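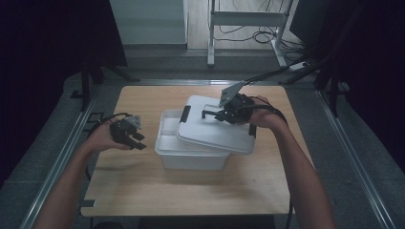
Locking up properly before the dark evenings

October 14, 2019
By Corey Trevaskis
Reading time: 3 minutes
Print this page | E-mail to a friend

The clocks go back soon, and every year that sets me off on my rounds with a torch and a screwdriver. We had our shed in Partington broken into some years ago and lost two bicycles and a very good hedge trimmer, and I have been a bit of a bore on the subject ever since. Most of what follows costs very little, and you can do the lot in a wet afternoon with the radio on.

Start with the shed door

Have a good look at the hasp before you spend anything on a padlock. Ours had a lovely heavy padlock on it, and the thieves never touched it. They just took out the four little screws holding the hasp to the door, and off it came! If you can see screw heads when the door is shut, swap them for coach bolts that go right through the wood, with a wide washer and a nut on the inside. Do the hinges the same way while you've got the spanner out. A drop of thread glue on each nut is a nice touch if you have some in the drawer.

A closed-shackle padlock is best outdoors. Give it a squirt of graphite in autumn (oil gathers grit) and wipe it over again in spring.

Cover the window from the inside. An old net curtain will do perfectly well, or that frosted film you can buy on a roll, put on with soapy water and smoothed down with a bank card.

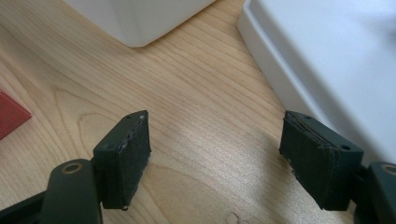
Inside, chain the awkward things together. A ladder, a mower and a bicycle on one chain make a horrible load for anybody to carry over a fence in the dark. Do lock up the ladder if nothing else — it's your own bedroom window it will be leaned against.

Mark what you own

I put our postcode and house number on everything with a motor and most things with a handle. Ultraviolet pens are fine for indoor things, but they fade in daylight, so go over them each October. For garden tools I prefer an engraver, or a hot skewer on plastic handles if you have the window open and a steady hand. Then photograph the serial numbers and send the pictures to yourself by e-mail. My neighbour Vaida Raudsepp keeps hers in a notebook in the bread bin, and I suppose that works too.

Doors and windows

If you have a modern plastic door, remember that pulling it shut is not the same as locking it. You need to lift the handle and turn the key every time, even if you're only popping next door. I stuck a small label by our handle for the children and ended up being the one who needed it. 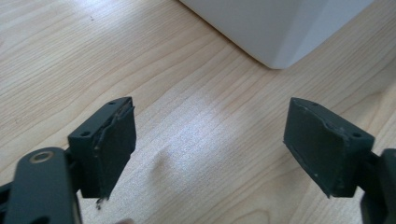

Keys want to live well away from the letterbox. Ours used to hang on a hook within easy reach of a bent coat hanger, and it took me an embarrassingly long time to notice. They're in a kitchen drawer now, and the car fob has its own little tin with the lid pushed down firmly. Try yours by standing next to the car with the tin in your hand. If the door still opens, find a better tin!

For evenings out, a plug-in timer on a lamp upstairs and a talk station on the radio do very nicely. Choose a lamp with an LED bulb and set it to go off at your usual bedtime. Mine goes off at 10.51, as I was never able to get the dial any nearer to eleven.

And do cut back anything tall by the front path. A burglar likes a good thick laurel every bit as much as a blackbird does.

Print this page | E-mail to a friend

Related tips
Freeing a seized padlock
Which bolts for a side gate?
Parcels on the doorstep: a few ideas
Fitting a letterbox cage
Gravel paths and other noisy surfaces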